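Avcombe council's computer scheme meets doubts over repair claims

August 24, 2018

Avcombe council says it will save money by keeping its old desktop computers for longer, but the figures it has published leave a good deal to be taken on trust.

Under the plan, 211 machines in libraries and housing offices would be repaired and upgraded by a local firm, Haque, instead of being replaced. The council puts the saving at £513 for each machine. It has not said what that sum includes, or how long a repaired computer is expected to last.

The same council promised much the same thing two years ago, when the contract went to Tulance. That deal ended early and no report on it was ever made public — a request for one is still waiting for an answer. 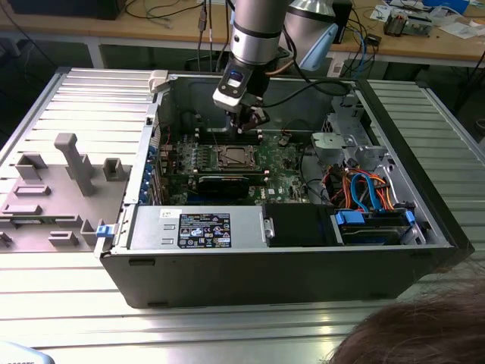
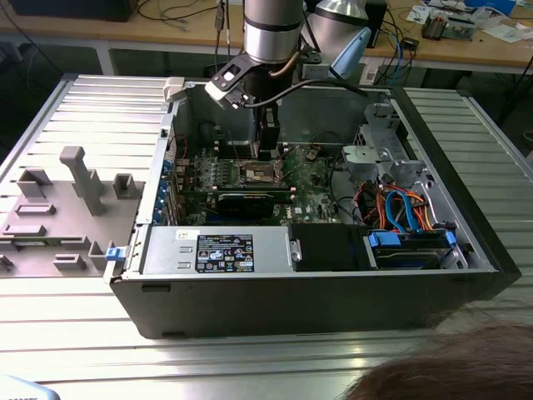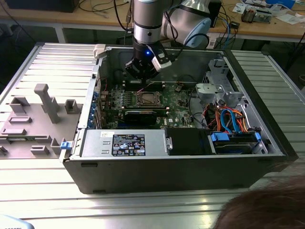 Desktop computer towers with their side panels off.

Rozália Balogh, who runs the Bolis advice centre and relies on the library computers for her clients, is not convinced. "We were told last time that we'd hardly notice," she said. "We had two working screens for most of the winter and people queuing to fill in benefit forms."

A council spokesman said lessons had been learned and that spare machines would be on hand at every site. Asked how many, he said the number was still being worked out.

Haque did not reply to questions about staffing or how quickly it would have to fix a fault. Neither point appears in the summary given to councillors, who are due to vote on the scheme in September. The full contract will stay private until after the vote.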